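How to Write a Blurb for Your Self-Published Novel

You wrote 3657 sentences of novel, give or take the ones your beta readers begged you to cut, and now the upload form wants a description. The box is small and the cursor is blinking at you. Most people respond by typing the entire plot into it.

I have written 51 of these, mostly for other people, and mine were the worst. What follows is the method I use now.

Step 1: Write the bad one first

Give yourself ten minutes and put down everything. The prophecy, the sister, the other sister, the moon. Use the word "destiny" as often as you like. Save the file under a name you'll recognize and don't open it again until Step 4.

Step 2: Find the person and the problem

A blurb needs someone to follow and something in their way. When Hằng Mạch sent me the draft for her fantasy novel Khúc, it had six named characters in the first two lines and a river that was also a god. I asked who the book was about. She said the ferryman's daughter, who wasn't in the blurb.

Write one sentence with your main character's name in it, what they want, and what happens if they don't get it. If the sentence has a semicolon, start over.

Step 3: Cut the proper nouns

You know what the Wesari is. You have a map of it. A stranger scrolling in bed at 11 p.m. does not have the map. Allow yourself two invented names, three if one of them is a person and easy to say out loud. Everyone else becomes "her brother" or "the king." They'll get over it.

Step 4: Go back and steal

Open the bad version. Somewhere in it there will be one phrase that sounds like your book, usually near the end, when you were tired and had stopped trying to impress anybody. Songül Işık's was "a house that keeps its own receipts," which she'd put in brackets with a question mark. It's now the first line on her sales page.

Step 5: Stop before the ending

The last line should leave a door open. Please don't phrase it as three questions in a row. One is allowed. Zero is often better – "Will she survive?" is tough to pull off when the cover says Book One of Nine.

Step 6: Check the length

Keep the whole description under 900 characters, spaces included. Many readers will see the first couple of lines and a link asking if they'd like more, so put the character up there and leave the praise from your cousin for the bottom. 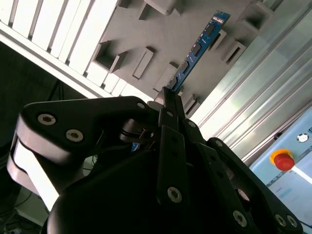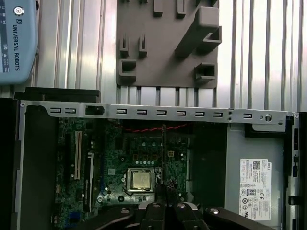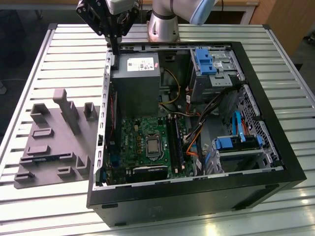
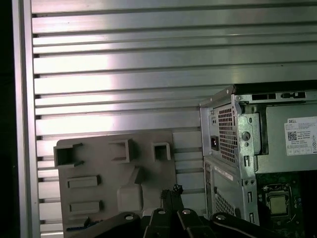 Step 7: Match the blurb to the shelf

Genre readers are looking for signals, and they look fast. A cozy mystery wants a town and a body. A romance wants two people and a reason they shouldn't. Science fiction wants a bit of hardware, and this is where writers panic and paste in the whole parts catalog. Pick one thing and be plain about it. A black mechanical hand holding a slim blue circuit board between its fingertips is enough machinery for any blurb, and you can add who needs the board and why they can't have it. Aniela Szewczyk writes very technical space opera and her last description contained exactly one machine. The engine specs are in chapter two, where her readers go looking for them with sandwiches.

Step 8: Read it to someone who owes you nothing

Read it out loud once, at normal speed, then ask what they think the book is about. Don't help. Khoa Bùi did this with his thriller Brurnard and was told it sounded like a nice story about a dog. There's no dog. He rewrote the second line and tried it on a different neighbor.

When it passes, paste it in, check that the line breaks survived, and close the tab. You can change it again in April.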